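Taking 19 middle schoolers to a robot lab open day, is it worth the bus?

posted by copperkettle_mom

I help run an after-school club and we have been offered a slot at the Skelalex open day in April. It would be 19 kids, ages 11 to 13. The bus costs $285, so I want to know what they would be looking at before I ask parents for money. The flyer says "live demonstration of two-arm cloth handling" and nothing else. Is it a real demo or a video with somebody talking over it? Can the kids get close? We have the 10:30 slot if that matters.

tansyroot

I went last year with a smaller group. It's a real demo. You check in at the front desk, get a sticker, and wait in the hallway until they call your slot. The hall holds plenty of people but the demo room doesn't, so they will split 19 kids into two groups. Ask for that ahead of time so you have an adult with each half.

The cloth part is a bench setup, two small arms in a box with a plaid lining. The task when we were there was folding a thin purple piece. They run it over and over, and the person at the bench talks while it goes. These are from our visit.

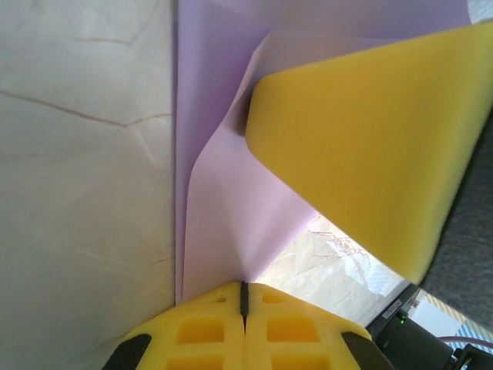
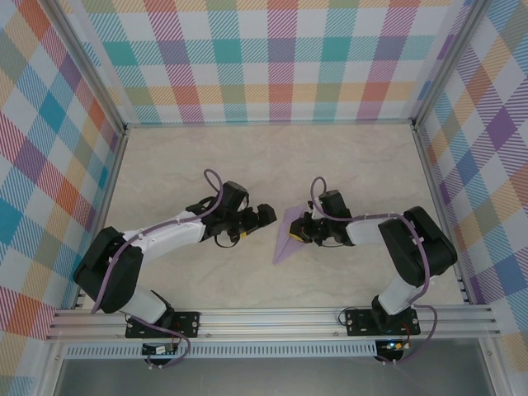
Each try takes a while and not every one comes out right. Our kids were more interested in the bad ones. They started guessing out loud which corner would slip, and the staff let them. If your group needs something moving fast every second, this will be hard for them. Mine lasted through four tries and then wanted the vending machine.

Things I would do differently:

- Eat before you go. There is no lunch area, and the benches outside are in full sun.
- Have the kids write down one question each on the bus. The question time is short and it goes to whoever talks first.
- Skip the Selel talk on the second floor. It is meant for adults and had a lot of slides about software.
- Leave the backpacks on the bus. They make you pile them in the hallway anyway.

They told us they had 4000 recorded tries at folding so far. One of our boys asked how many a person would need and got a good ten-minute answer, so that is a question worth stealing.

driveway_dan

We did it. Parking is bad. The lot on the flyer was full by 10 and the bus had to wait over by the Ó Flaithearta building, which is a long walk with kids. Demo was fine.

mill_street_pat

I'd say yes to the trip, but call first. The open day pulled in 700 people the year I went and they were running behind by midmorning, so our 10:30 turned into 11:15. If you have the bus for a fixed time, tell them when you confirm and they'll try to keep you on schedule.

On getting close, there was a strip of tape on the floor and the kids stayed behind it. They could see well enough if the short ones stood in front. No touching the arms. There was a separate table in the next room with a hand gripper on a stick that they could squeeze and try to pick up washcloths with, and that had a line the whole time. Do that one first if they let you choose.

Also, the kit handout from Jellura that they give you at the door is just a catalog. I had three kids ask their parents to buy things out of it that same night. Decide in advance if you want to hand those out.

Related items

Science museum or factory tour for a rainy day?
How many adults do you bring on a club trip?
Cheap bus rental for a half day
Questions kids can ask an engineer
Collecting trip money from parents without chasing them

Contact us | Rules for posting | Copyright 2019 | Back to top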